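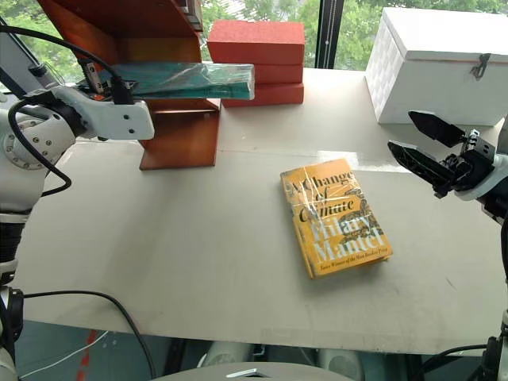
Dana Whitlow
Local news reporter

Jun 10, 2022

Overdue fines are gone at the Skulton public library. Gone as of this morning, all branches, kids and adults both. The board voted last night after a long meeting and a short argument.

Old balances get wiped too. That covers 3,773 cards with something owed on them, and 1,347 of those were blocked from borrowing at all. Blocked cards should work again by the end of the month. If yours doesn't, bring it to the desk at Main Street or call.

What still costs money: lost books, and anything that comes back soaked or chewed. Keep an item nine weeks past the due date and it gets marked lost, and you get billed the price of it. Bring it back after that and the bill goes away. No questions, the library says.

The change was first floated in February and sent back for more numbers. Fines brought in less than the library spent on mailing the notices, according to the report handed out last night. Paper notices stop too, unless you ask for them. Email and text otherwise.

Not everyone in the room liked it. One patron from the Bolum Road end of town said she waits months for new novels already and a fine was the only thing getting them back. Another asked why people who paid up last year don't get a refund. They don't. The board said it looked at that and the record keeping was to messy to do it fairly.

On the wait for popular titles, the library will buy extra copies once a hold list gets long enough. It wouldn't say how long. Staff are supposed to bring a number to the next meeting.

Other business, quickly. The Majali branch roof is being patched, not replaced — the money isn't there this year. Story time moves to the church hall next door while the crew is working. Parking in back will be closed off, so use the street.

The switch to the Gunex checkout system is pushed back again, now to the fall. Your current PIN keeps working until then. Holds placed online carry over, the board was told, but saved reading lists may not. Print yours or copy it down if you care about it.

Summer reading sign-up is open at every branch, and there are 144 spots left in the teen program. Adults can sign up too — same log sheet, different prizes. Forms are at the desk or on the libary website.

Next board meeting is in the upstairs room, open to the public. Agenda goes up the week before.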